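Wood grain

Wood grain is the arrangement of fibers in a piece of wood, and the pattern those fibers make on a cut surface. The word is used loosely. A carpenter who speaks of working "with the grain" means the direction of the fibers, while a furniture buyer usually means the lines and figures that can be seen on a board.

Formation

In climates with distinct seasons, a tree adds a layer of new wood each year. Wood grown early in the season tends to be lighter and less dense than wood grown later. The contrast between the two produces the rings seen on a stump and the lines seen on a board. In oak and ash, large pores in the early wood make the lines coarse. Maple and cherry have smaller, more evenly spread pores and a quieter surface.

Effect of sawing

The same log can give very different boards. Plain-sawn boards, cut so that the rings meet the face at a low angle, often show ovals and pointed arches known as cathedral grain. Quarter-sawn boards, cut with the rings close to upright, show mostly straight lines. They also shrink and swell less across their width.

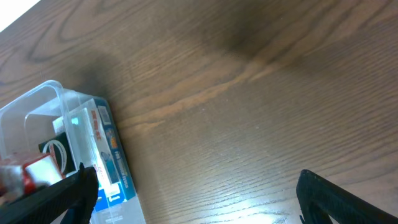 Cathedral and straight grain patterns on a glossy wooden tabletop

Finishing

Stain soaks unevenly into most woods and can make the grain stand out. Oil deepens the color of the surface. Film finishes such as varnish may be left glossy or rubbed down to a dull sheen. Sanding is normally done along the grain, as scratches across it become more visible once a finish is applied.

Strength

Wood is much stronger along the grain than across it. Shelves, chair legs and tool handles are therefore cut with the fibers running lengthwise. Where the grain slopes toward the edge of a piece, the part is more likely to split under load.

See also: Growth ring, Knot, Quarter sawing, Veneer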